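**1/** I promised in November to write what I learned from moving our shop's newsletter and text messages to a new system. I am slow with writing in English, so it became a long thread. We are a small store in Komenholm, we sell tea and things for tea. Two people work on the marketing, and one of them is me only in the mornings.

**2/** First, the starting point. We had 986 subscribers for email and a much smaller list for texts. The email list was built over many years from paper cards at the counter, an old web form, and one fair in Rillelley where we collected addresses for a prize of green tea.

**3/** My subject is not how to get more people to sign up. Many others write about that and they know it better. I want to write about people who are already on the list and do not open anything. In my old tool they were called "inactive." In the new one, Skurkus, they are called "quiet." I like this word more.

**4/** When we moved, I had to decide who to bring with us. Skurkus charges by the number of contacts, and the step in price comes at 2,000. We were far below it, so money was not the question. I could bring everyone and forget the matter. My colleague wanted exactly this.

**5/** But I looked at the quiet people, and there were almost 600. More than half of the list! I had been writing every month to a room where most of the chairs were turned to the wall. Our open rate looked poor and I had always blamed my subject lines.

**6/** A word about open rates. I know they are not exact. Some mail programs load the pictures by themselves, and then a message is counted as opened when the person was asleep. Other programs block the pictures, and a faithful reader looks quiet. So I counted a person as quiet only if there was no open, no click and no order with that address for a full year.

**7/** The order part is important, please do not skip it. We have a customer who never opens a newsletter, according to the tool, and she buys the same black tea every few weeks with the code that is only in the newsletter. If I had used only the opens, I would have removed one of our best customers.

**8/** To match orders with addresses I had to export two files and compare them. The shop system writes addresses as the customer typed them, with capital letters and sometimes a space at the end. The mail tool changes everything to small letters. My first comparison was wrong for this reason and I had to do it again. Clean both files before you compare.

**9/** Then I wrote what people call a win-back message. I read many examples. Most of them say "We miss you!" or "Was it something we said?" and there is a sad dog. I tried to write one like this and I felt ashamed. We do not miss the person, we do not know the person. They gave us a card at a fair.

**10/** So my text was short and plain. This is the whole message, you can take it if you like:

> Hello. You joined our list some time ago and we are not sure you still want it. If you do, press the button and nothing will change. If you do not, you don't need to do anything. After two weeks we will stop writing. Thank you for your interest in our tea.

**11/** The subject line was "Should we keep writing to you?" I tested it against "Your tea newsletter" on a small part of the group. The question did better. I will not give a percentage, the group was too small to be proud of a percentage. 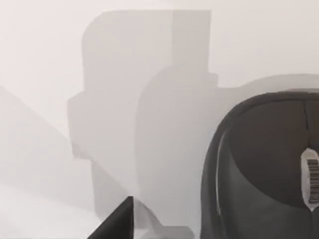
**12/** There was one discussion about the discount. My colleague wanted to put ten percent off next to the button. I was against. If a person presses the button for a discount, I learn that they like a discount. I wanted to learn if they want the letters. We sent it without.

**13/** I made one mistake with the button. In the first version it opened a page where you had to type your email address again. We had just written to this address! Two people replied to complain, very politely, and they were right. In the second version the press is enough, and the page only says thank you.

**14/** If your tool cannot do this with one press, ask the support. In Skurkus it was possible, but the setting was under "Forms" and I was searching under "Campaigns." I lost an afternoon there.

**15/** Another small thing with the button: some office mail systems press all links by themselves to check that they are safe. So a few addresses "said yes" in the same second when the message arrived. I moved these to a separate group and I will look at them again in spring.

**16/** After one week I sent a reminder, with the same text and one more line at the top: "This is the last letter unless you tell us." More people answered the reminder than the first message. I think the first one looked too much like our usual newsletter, with the logo and the green line. The reminder had no design at all.

**17/** Some people did not press the button but replied with normal words. "Yes please keep me." "I read every one, I just never click." "I moved away but I like the recipes." We should have expected replies and we had not. They went to an address which I check only sometimes. If you do this, make sure that a person reads the replies every day.

**18/** Also the unsubscribes. A part of the group used the chance to leave properly, and on that day I saw the number going up and I did not enjoy my lunch. Later I understood that it is the best result after a yes. They told us clearly. The rest told us nothing.

**19/** When the two weeks were finished I removed the ones who did not answer. To be exact, I did not delete them completely. I kept a list of addresses only, marked "do not write," so that an old file does not bring them back by accident. Please check what the rules are where you live before you keep such a list. I asked a lawyer for this and it was not expensive.

**20/** For text messages I was more strict. A text arrives in the pocket. If somebody had not used any offer from us in a year, I sent one text with the question and no reminder. No answer means stop. I also put the shop name as the first word, because people do not save our number and they don't know who is writing.

**21/** I was also asked about the hour. We send texts at 11 in the morning. I tried the evening one time and received an answer that I will not translate.

**22/** Now what changed. The list is smaller and the monthly report looks better, of course, this is simple arithmetic and I don't want to sell it as success. The orders from the newsletter stayed the same as before. For me this is the real result: we wrote to many fewer people and sold the same amount of tea.

**23/** One effect I cannot prove. Before, customers sometimes told us at the counter that our letters went to the spam folder. Since the cleaning I did not hear it again. Maybe it is the smaller list, maybe it is the new sender settings that Skurkus made us fill in, maybe people just stopped telling me.

**24/** A few of you asked why we did not choose Xiong, as it is cheaper. I tried it for one month. The editor is nice and the reports are easier to read. But at that time I could not find a way to hold email and text permission separately for the same person, and for us they must be separate. Somebody who wants letters has not said yes to texts. If they have it now, tell me and I will correct this post.

**25/** What I would do differently: I would ask earlier. A full year of silence is long, and the people from the fair probably forgot us after two months. For new subscribers I now have a small automatic question after six months without any sign. It is the same text as in post 10, only "some time ago" became "this year."

**26/** And I changed the welcome letter. It says now how often we write (one time per month, and one extra before the winter holidays) and what is inside. Before, it said "Welcome to the family," and then a code. I looked at it again during the move and could not remember who had written it. It was me.

**27/** Questions I did not answer yet: the export file with the double addresses, and what to do with customers who share one email in a household. The second one I have not solved. If your shop has this too, write to me how you do it, I will collect the answers and post them under this thread.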